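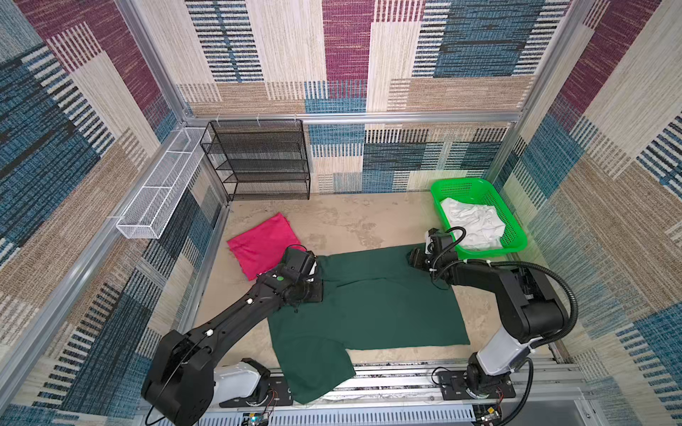

Home | Diary | Notes | Archive | Contact

Print this page | E-mail this page

2024-01-14

Folding, continued

Cloth work all morning. The dark green piece is still the awkward one. It is large and holds its creases, and a wrinkle left under the first fold reappears as a ridge in the third. I have gone back to the sequence in the Canby notes: pull both upper corners out until the top edge is straight, smooth towards the hem, then fold. Smoothing first and squaring second gave a skewed rectangle every time I tried it last week.

The pink cloth is easier. Its colour separates well from the beige floor and the edges can be found without hunting for them. The green is darker and its own folds are hard to tell from its hem, particularly late in the day.

White items go in the green basket with the mesh sides, unfolded, until there are enough to make a batch. I had set a batch at 12. Five would be more sensible, as the ones at the bottom pick up a set of creases that take longer to remove than the folding does.

Floor swept before starting. Lint collects along the back wall under the patterned panels and gets into anything pale. The striped blocks hide it well, so the panels need brushing too, downwards, with the stiff brush from Ollumden. 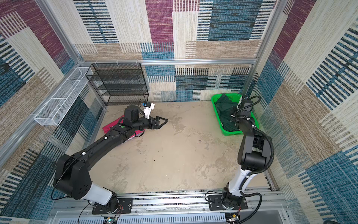

Storage

The black mesh rack in the back left corner has nothing on it. Intended use, by tier: folded large pieces at the bottom, small pieces above, top tier kept clear. A folded piece must not overhang the front, or the one below gets dragged out with it.

The long white wire basket on the left wall is also unused. The compartments would suit small cloths rolled and stood on end — one per compartment, no stacking. Wong recommends liners for wire baskets of this type. I have not ordered any.

To do

Brush the panels again.
Reduce batch size to five and amend the sheet.
Relabel the storage plan, page 47, which still shows the Brolivside layout.
Review the folding sequence in February.

Print | E-mail | Previous entry | Next entry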